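Fundura Strip Surface, Natural Blond
From Dekker Wood Surfaces, Girkdale

Home > Surfaces > Light woods > Fundura Natural Blond

Item 335
Sold by the panel, with cut-to-size service
In stock at Girkdale and Illundale

Fundura is the surface we get asked about more than anything else we make, and we're very happy to talk about it! It is a solid wood panel built up from narrow strips, some long, some quite short, laid in a staggered pattern and glued edge to edge. We make it for tabletops, kitchen counters, desks, window seats and low platforms. People also put it down as flooring in small rooms, and we have a separate set of notes on that further down, so please read those before you order for a floor.

Natural Blond is the lightest of the Fundura colors. It goes from cream through honey, and now and then a strip has a pinkish cast to it that you either love right away or learn to love by the end of the first week. We don't stain it and we don't bleach it. The color you get is the color the tree had, plus whatever warmth the oil brings up.

What it looks like in a room

Blond wood changes a lot with the light. Next to a window it can look nearly white, and a few feet farther in the same panel turns warmer and you start to notice the streaks. If you are choosing from a screen, please send for a sample piece first and carry it around the house for a day. Put it where the counter or floor is going to be, look at it in the morning, look at it again with the lamps on. Samples are free and we'd much prefer to mail you three of them than have you guess.

It's a wonderful background for dark things. Black dishes, charcoal stoneware, a cast iron pan, a navy blue mug: they all stand out against it in a way they don't on a walnut top. Noeline Trevaskis, who picks the boards for our showroom panels, keeps a shelf of dark tableware by the sample desk so customers can try it for themselves, and plenty of people end up buying the wood after moving the same cup back and forth for ten minutes.

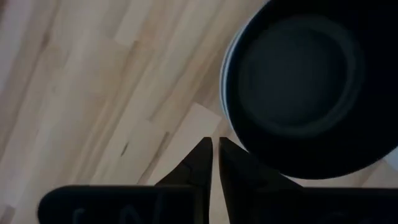 Natural Blond with something dark and round set against it. Note the short strips and the dark mark in the grain.

Knots and marks

We leave small sound knots in. A "sound" knot is one that is tight in the wood and won't fall out or catch a cloth. In Natural Blond they come out as narrow brown or nearly black streaks, usually shorter than a fingernail, and they turn up here and there with no pattern to them. Darker grain lines are normal too, and some strips have a lot of them while the neighbor has hardly any.

We tried a knot-free grade a few years back. It sold fine, but it was a bit flat to look at, and it meant setting aside a lot of very good wood. We dropped it and haven't missed it. If a mark in your panel really bothers you, tell us before the panel is cut and we'll swap it. Areti Karras at the Girkdale counter can also go through the stack with you if you come by, and you're welcome to choose your own. She enjoys this more than is probably reasonable and will pull out panels you hadn't thought to ask about.

Open knots, splits and loose edges are a different matter and shouldn't leave the shop. If one does, send a photo and we'll replace the panel.

Finish

Every panel comes with a factory coat of matte hardwax oil on all faces, including the underside. It gives a soft, low sheen, and you can still feel the grain under your hand. We get requests for a gloss version and the answer so far is no. Gloss on blond wood shows every crumb and every wipe mark, and it can't be touched up in one spot the way oil can.

A second coat after installation is strongly recommended for kitchens. You'll need the oil, a lint-free cloth and a dry day. Rub on a thin coat, wait fifteen minutes, wipe off everything that hasn't soaked in, and leave it overnight. Thin is the important word. Most of the sticky counters we've been called out to see had far too much oil on them.

Oily cloths can heat up and catch fire on their own. Lay them flat outdoors to dry, or soak them in water in a metal can with a lid, before throwing them out.

Details

Construction: solid strips, edge glued, staggered butt joints
Standard panel length: 2000 mm
Standard panel depth: 66 cm
Edges: square, lightly eased; rounded on request
Finish: matte hardwax oil, all faces
Grade: natural, small sound knots allowed
Cutting: straight cuts included, cutouts quoted separately
Panels per carton: 2

Yes, we know that one measurement is in millimeters and the next in centimeters. The saw list has always been written that way and the shop would like it left alone.

Choosing a layout

Strip surfaces look best, to our eye, with the strips running the long way: down the counter, along the desk, from the door toward the window. Running them across the short side makes a narrow room look wider, and that can be lovely in a hallway. A diagonal layout is possible on floors and uses more material, so order extra for the corners.

On a counter that turns a corner you have a choice between a butt joint and a miter. We suggest the butt joint. It is simpler to cut and stays tighter through the seasons, and with a staggered pattern like this the joint almost disappears anyway. Kojo Ametepe does our templates and can talk you through the joint on the phone if you have a sketch in front of you. Pencil on the back of an envelope is fine, so long as the measurements are on it.

If you are laying panels next to each other, open all the cartons first and mix them. The tones vary from one carton to the next, and a surface laid straight out of the boxes in order can end up with a pale end and a honey end. Spread everything out, stand back, swap a few around, stand back again. It's the best part of the job!

Notes for floors

Fundura was designed as a worktop and it is softer than most flooring. In a bedroom, a study or a reading corner it holds up well and feels great under bare feet. We don't recommend it for bathrooms, entryways or any room where chairs with hard legs get dragged about. It will dent. Some owners like the dents and some write to us about them, so please think about which kind you are.

Leave an expansion gap at all walls and let the panels sit in the room, cartons open, for several days before laying. Don't lay over underfloor heating without calling us first. Felt pads go under every piece of furniture, and they need replacing when they flatten.

Everyday care

Sweep or wipe with a well-wrung cloth. Plain water does for most things, with a drop of mild soap for anything greasy. Wipe with the grain so crumbs don't get pushed into the seams. Skip steam cleaners, scouring pads, bleach and anything that says "abrasive" on the bottle.

Don't leave dishes with wet bases standing on it overnight. Unglazed stoneware can leave a ring, and so can bare cast iron, which makes a dark blue-gray stain where it meets damp wood. For light rings, rub gently along the grain with fine sandpaper and put on a little oil. Go a bit wider than the ring itself so the patch fades into the rest. For iron stains, call us before you sand, as they often go deeper than they look.

Blond wood mellows over time. Expect it to get a touch more golden in the first year, faster in full sun. Move your bowls, boards and rugs around during that first year or you'll find pale shapes underneath them later.

From people who have it

"We put it in the kitchen in April and I still run my hand along it every time I walk past. The short pieces were what sold me. My sister has the same wood in long planks and it's pretty, but mine has more going on." Nii Dankwa

"Used two panels for a desk and had a strip left over, so I made a shelf. There's a dark little knot right where my left hand rests and I've grown very fond of it. I would have liked the oil instructions printed larger." Ilídio Torres

(The oil instructions are now printed larger. Thank you, Ilídio.)

Ordering and pickup

Full panels are ready for pickup the same day at Girkdale. Illundale carries a smaller stock, so phone ahead if you need more than a carton. Cut-to-size orders take longer, and we'll give you a date when we confirm your drawing. We check every drawing by phone before cutting, even the simple ones.

Panels are heavy and awkward for one person. Bring a friend and a blanket, and carry them on edge. Store them flat on level supports if they have to wait, never leaning against a wall, and keep them away from heaters and out of damp garages. If a panel has picked up a slight bow, lay it flat with the hollow side down for a couple of days and it will often settle by itself.

Uncut panels can be returned in their original carton. Cut panels can't, but offcuts are yours to keep and we'll gladly bundle them with your order. They make good cutting boards, trivets and shelf ends.

Also in this range

Fundura Smoked
Fundura Warm Honey
Fundura edge strips, Natural Blond
Matte hardwax oil, small can
Sample set, all colors

Page updated September 22, 2018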